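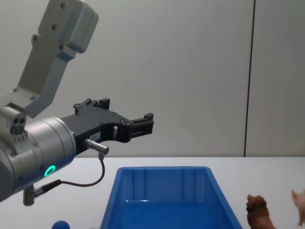

Equipment planning: gripper spares and the second arm

2 Jun 2026

The equipment request for the sorting cell is now final. It covers one more arm, a second parallel gripper and a spares kit, with delivery planned for February.

Two suppliers quoted for the arm. Narkari was lower on the purchase price but quotes the controller and mounting plate separately. Braretti includes both, along with a 30-month warranty on the joints. With everything added, the difference came to $558 in favor of Braretti, and the order will go there. Lead time is 61 days from deposit.

Gripper cables are budgeted as a consumable this year. The cable between the gripper and the wrist flexes on every cycle, and the previous budget had no line for it. Primar stocks a compatible cable at $42 each. The request allows for six, plus two sets of fingers.

Bins and test objects stay as they are. Toy animals and balls will remain the standard set for the pick tests, so that results from the two arms can be compared. Any group that wants to add its own items should send dimensions and weights first – the fingers have a limited opening, and wider ones are not in this request.

Still open is the service contract. MacLeish has offered an annual visit covering both arms, but the quote leaves out travel. A revised figure has been requested.

Questions on the budget lines go to Catriona Innes. Changes to the spares list can be accepted until the deposit is paid.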